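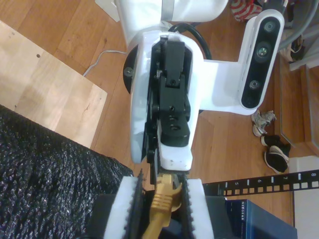

Getting labels and sticky gunk off jars

Quick one tonight, kids are still up. A few of you asked about the jam jars after the April post so here's what I do, no particular order.

Paper labels first. Sink of hot water, squirt of dish soap, jars in with the lids off. Leave them 37 minutes or until you remember. Most slide right off. The ones that don't, scrape with an old library card - not a knife, I've wrecked two good paring knives and one thumb.

Sticky patch left behind? Equal parts baking soda and cooking oil, any cheap oil. Smear it on, walk away, come back after supper. Rub with a rag, then wash in soapy water. Wash twice if it still feels greasy.

Plastic labels - different story. Soaking does nothing. Hair dryer on warm, lift a corner, pull slow. Juwita Chong swears by eucalyptus oil for the last bits and she's right, but it stinks up the kitchen so open a window. Keep it away from the stove too. 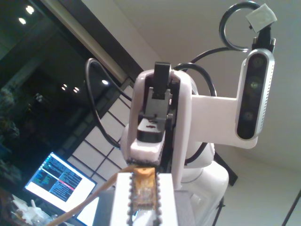 Smelly lids. Pickle lids are the worst. Pack them face up with baking soda overnight, rinse, then out in the sun for a day. If they still smell use them for screws and buttons, not food. Dont bother bleaching, it goes for the coating.

Cloudy glass. Vinegar and warm water, half and half, splash of rice in the bottom if you can't get a brush in. Shake. Rinse. Good as new, or near enough.

Rust on the rim of a lid = bin it. Same with chips in the glass. Run your finger round the top of the jar (gently!) before you put it away.

Drying - upside down on a rack, not on a tea towel, they fog up. Lids stay off in the cupboard or you get that musty smell.

Oh and dates. Masking tape and a marker on the lid, never on the glass. Comes off in one go when the jar's emtpy.

Rawan Harb asked how many I keep. Too many. About 185 at the moment, mostly the small ones. If you're near Plulville and want a box for chutney, leave a comment and I'll put some out on the porch.

Next time - burnt pots.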